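Woleo Care Room – README

Version note: September, second edition of the text. Maintained by Manouchehr Esfahani. Corrections to the labels by Amirhossein Golestani.

1. What is in this folder

The folder contains records of one activity: preparing a wheelchair beside a hospital bed, in the practice room of the Woleo course. There are 900 records in total. In 225 of them the wheelchair is folded at the beginning, and in the others it is already open. Each record has a short text label and a note about the position of the chair. 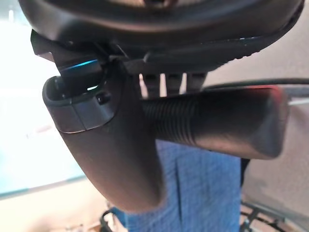 The labels were written by two persons, and we have tried to use the same words for the same things. When we did not agree, we kept both labels and separated them with a semicolon. This happened in 37 records, mostly about the words "beside" and "near".

2. Words used for the wheelchair

backrest – the fabric part between the push handles
push handle – left or right, always from the view of a person standing behind the chair
sling seat – the fabric seat between the armrests
cross-brace – the folding part under the seat
rear wheel – the large wheel with spokes

Please be careful with left and right. In the first edition some labels used the view of the person sitting, and this made confusion. All of them should be corrected now, but if you find an old one, please write to Amirhossein.

3. The room

The chair is a folding model with a blue fabric backrest and seat, and black armrests. The floor has pale gray tiles. The bed is white, and its footboard has an oval opening to hold it by.
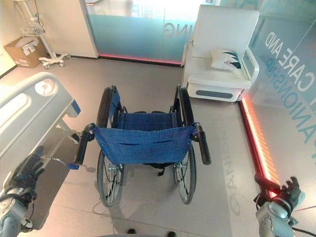 Positions are written in relation to the foot end of the bed. We use four values: beside, near, far, and facing away. A chair which is turned with its back to the door has no special value; it is written in the free note.

4. Known problems

– 41 records have no position note. We plan to add it.
– The state of the wheel brakes is not labeled anywhere.
– "Armrest" and "arm support" are both used. They mean the same part.
– Files from the Odum room are not included. They have another bed and need their own list of words.

5. How to cite

Please cite as: Esfahani and Golestani, Woleo Care Room, second edition. If you change the labels, kindly say so in your own README and keep our original label file next to yours.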